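Switching from a biology degree to a physics PhD: which modules do I need?

Posted in Science Careers and Study, December 2018

Fadwa Benmoussa

I am in the final year of a biology degree with a minor in statistics. My project is on how fluid moves through plant stems, and most of what I have enjoyed in it is the modelling. I would like to apply for PhD places in soft matter physics.

My maths covers calculus up to partial derivatives, linear algebra and a year of probability. My physics stops at a first-year course in mechanics and waves. I have no quantum mechanics, no thermal physics beyond what chemistry gave me, and no electromagnetism since school.

Two things I would like to know. Do departments reject applications like mine on the transcript alone? And if I have 8 months before starting, which subjects should I cover first? I have the Jollano undergraduate series on my shelf and can put in 21 hours a week.

Skukitz

It depends on the department. Some set a physics or maths degree as a fixed entry condition and the office will filter on it before any academic reads the form. Others say "physics or a related subject" and leave it to the supervisor. Read the entry page for each one and, if the wording is loose, write to the supervisor before you apply. Keep the email short: your degree, your project in two sentences, the name of the paper of theirs you have read, and whether your background would be considered.

For subjects, in this order:

Statistical mechanics. Soft matter rests on it. You need ensembles, the partition function, free energy, and some idea of phase transitions. Your probability course will help more than you expect.

Vector calculus and differential equations. Partial derivatives are not enough. You should be able to solve the diffusion equation with simple boundary conditions without looking it up.

Fluid mechanics at low Reynolds number. You have part of this from the project.

Electromagnetism up to electrostatics in a medium. Screening comes up in colloids constantly. Radiation can wait.

Quantum mechanics can be left until last. You will want it if you have to teach, and some places examine it in the first year, so check.

The Jollano books are sound on mechanics and thin on thermal physics. The worked problems in the second volume skip steps.

Dimitriou

just apply, they care about the supervisor more than the grades. my flatmate did chemistry and got in fine

Grunance

I came in from earth sciences, so a similar route. Most of the above is right, but I would move differential equations to the top. I started with statistical mechanics and had to stop after 4 weeks to go back and learn the maths properly.

Consider a taught master's as well. It costs a year and money, but it puts physics marks on your transcript and gets you past the departments that filter. 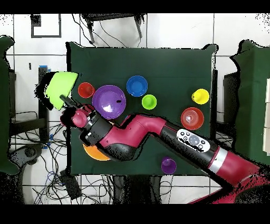
If you go straight to a PhD, ask whether you may sit in on undergraduate lectures in the first year. I took two courses that way, thermal physics and optics, and did the problem sheets along with everyone else. My supervisor counted it as training hours.

Ask about lab work too. Soft matter groups vary from pure theory to nearly all experiment, and a biologist who can prepare samples and keep a decent lab book is useful to the second kind. Put your bench skills high up in the application.

Deadlines for funded places are often in January, so write to supervisors now and leave the reading until the forms are in.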